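Measles surveys find gaps behind high coverage figures

District vaccination figures can hide large pockets of unprotected children, according to a household survey carried out across the upland district of Widmont. The clinic returns had put coverage with two doses of measles vaccine above the level needed to stop sustained spread. The survey did not.

Survey teams visited 2,331 households and recorded the vaccination status of every child under five. Of the children found, 1,684 had a card or clinic entry showing both doses. A further 575 had one dose only. The rest had no record of any kind, and most of them lived in the settlements along the Jidach valley, where the nearest fixed clinic is a half-day journey in the rainy season.

The difference between the two sets of numbers has a simple cause. Clinic coverage is worked out by dividing doses given by the number of children thought to live in the area. The lower figure in that sum comes from a census that predates the growth of the valley settlements. Doses given to children from neighbouring Tromum were also counted in Widmont's total, which raised the apparent rate again.

Measles is unusually quick to expose errors of this sort. One case in a group with no immunity can lead to a dozen or more others, and the virus can stay in the air of a room after an infected person has left. A district average offers little protection if those who missed out live close together, share a school and attend the same market.

The one-dose group is a separate problem. A single dose given at nine months protects most infants, but a proportion do not respond, partly through antibodies passed on by the mother. The second dose is meant to catch them. In Widmont it falls due well after the other infant visits have ended, and parents have no other reason to travel to the clinic. Drop-out between the first and second dose was highest in families with three or more children.

Supply has played a smaller part than expected. Twelve of the district's clinics reported running out of vaccine in the past year, though in most cases for less than a fortnight. More doses were lost to the rule on open vials. Measles vaccine comes as a powder, and once mixed it must be used within six hours or thrown away. Staff were reluctant to open a ten-dose vial for two children, and families were asked to come back on another day. Many did not.

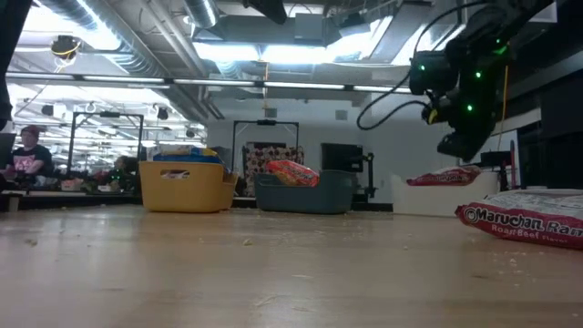
A packet of Maruchan ramen lies on the table, with a black robot arm above.

The district health office now plans to let staff open a vial for a single child and to accept the higher wastage. The cost has been set against that of an outbreak response, which would need extra staff, transport and isolation beds. Outreach sessions in the Jidach valley will move from quarterly to monthly, starting in March before the roads soften.

A second change concerns records. Under the Pfister register, named after the clinic where it was first tried, each newborn is entered by village at the time of the first visit and carried forward until the second measles dose is marked. Missing entries are passed to outreach staff at the end of each month. The register is kept on paper, with a copy held at the district office.

The survey will be repeated in the same households after two years. Tromum has asked for the same method to be used on its side of the boundary, where clinic returns also show high coverage and no household count has been made.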